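Course Notes: Learning Two-Arm Manipulation from Demonstration
Unit 2: Dividing a Long Task into Stages
Innes Menzies, Department of Mechanical Engineering, Arkholm
December

These notes accompany the Monday lecture and should be read before the laboratory session. Students are expected to know the material on behavior cloning from the previous unit.

The working problem for this unit is the Tondine drink task. Two arms share one table. The task calls for ice and a measured pour of liquid to be placed in a stemmed glass. A single policy trained on whole episodes must remember a great deal, and an error made early is carried forward to every later step. The method studied here, called Sturnenus in the course software, labels each demonstration by stage and trains the policy to predict the current stage along with the next motion.
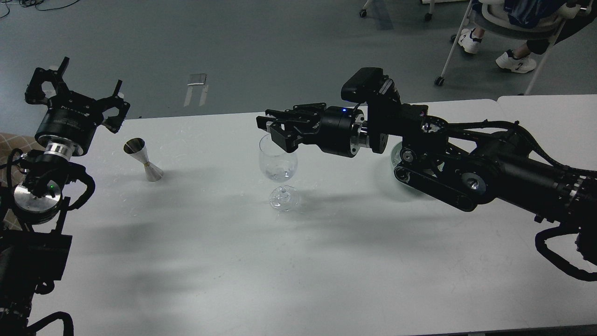

Figure 1. Jigger upright, left gripper open, right gripper above the glass.

Stage labels are assigned by hand. The annotator marks the first time step at which a stage has clearly begun and leaves the steps before it with the earlier label. The two arms are labeled separately. One may be waiting while the other works, and a shared label would hide this from the policy.

The training set holds 200 demonstrations. Object positions are varied between episodes, as is the resting pose of the jigger. A jigger on its side calls for a different approach angle from one that is standing, and the two cases should be examined separately when results are reported.
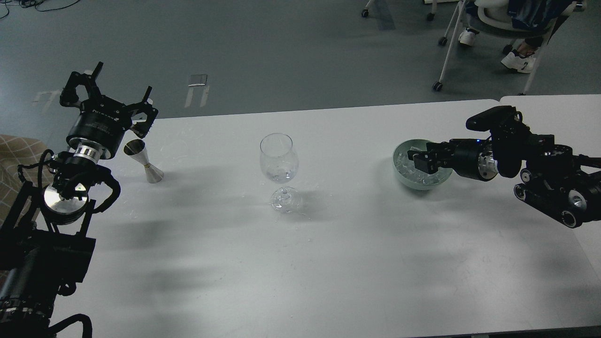 Figure 2. Jigger on its side; right gripper at the ice.

Ice is the harder object to perceive. The cubes are clear, they shift when touched, and depth readings on them are poor. The policy therefore receives color images only. Students who wish to add depth as an input should compare against the color-only baseline before drawing any conclusion.

The pour is treated as a stage of its own. It begins when the vessel is tilted past level over the glass and ends when it has been returned upright. Within this stage the loss on wrist rotation is given a weight of 2, and all other terms keep a weight of one. The other arm is to be held clear of the glass throughout the stage.
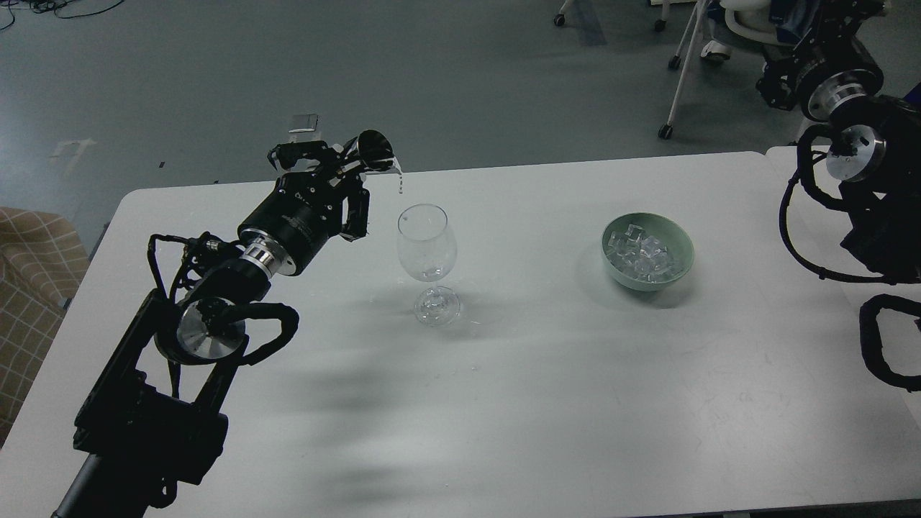 Training and Evaluation

The baseline policy is trained for 2000 steps on the full set. The staged policy is trained for 3000 steps, and the comparison is repeated at 2000 so that the extra training is not mistaken for a benefit of the method. Both use the same image encoder and the same action chunk length.

An evaluation episode is scored by stage. Credit for the pour requires that the stream enter the bowl of the glass. Drops on the table are recorded in the comment column and do not remove credit. The final score alone is not sufficient for the report. Two policies with the same final score may fail at quite different points, and the per-stage table is where this can be read.
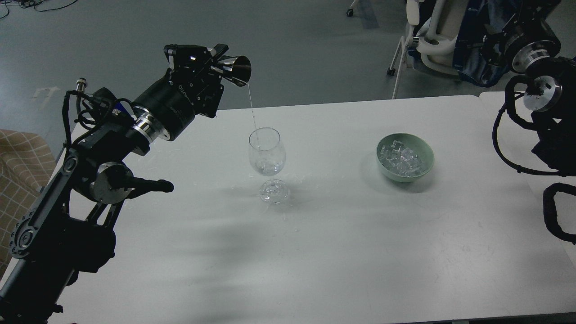 Figure 3. Pouring stage, left arm. Note the drops beside the foot of the glass.

Known limits of the method should be stated in the report. Stage labels depend on the annotator, and disagreement is greatest at the boundary between reaching and grasping. The predicted stage may also switch back and forth near a boundary, which produces hesitation in the arm. The MacKinnon filter, given in the appendix, holds the previous stage until the new one has been predicted at several steps in a row.

Reading for next week: appendix, sections on label smoothing and recovery behavior. Reports are to be submitted in the usual format, with the per-stage table on the first page.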